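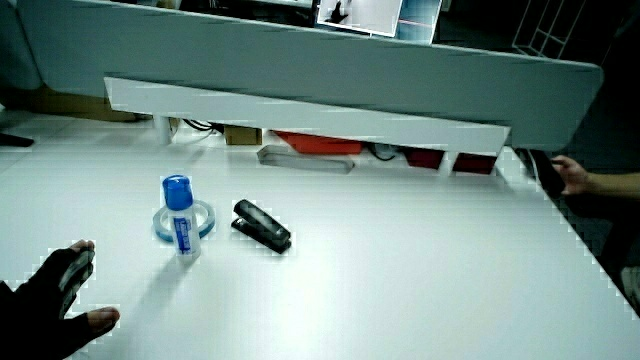

What did I go to the Wallner open day for? The sandwiches, mostly, and because Meron Abdella had put my name on the list before asking me.

Left at 2, got lost in Helolstead, arrived for the second talk. Getachew Degefa explained that their arm needs 200 tries to learn one small desk chore. I have owned a stapler for 19 years and still jam it, so no judgment from me.

The demo table had a stapler, a little bottle with a blue cap and a roll of clear tape – my own desk, but tidier. I asked Thérèse Hawthorne if it could do my filing. She said February, and didn't say which one.

Egg sandwiches all gone. Home by bus, feet sore.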